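May 4, 2026

Tape stock check, packing bench. Remaining Komix clear rolls moved off the window shelf and stored flat in the drawer. Two cartons from the Tiven order came back with the bottom seam lifted, so both were resealed with a double strip, 848 mm each. Cele has the carton numbers.
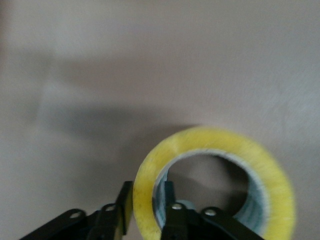 Storage temperature is still my first suspect for the seams, ahead of the adhesive batch. Hendrik thinks the board is dusty and wants the flaps wiped before sealing. Color is no help in sorting old stock from new: clear tape looks pale yellow once it is wound in that many layers, so go by the date on the carton. Peel test on 8 strips from each batch, same board, weight left on overnight. Ask Flumbridge for the June price on 700 m of the heavier grade.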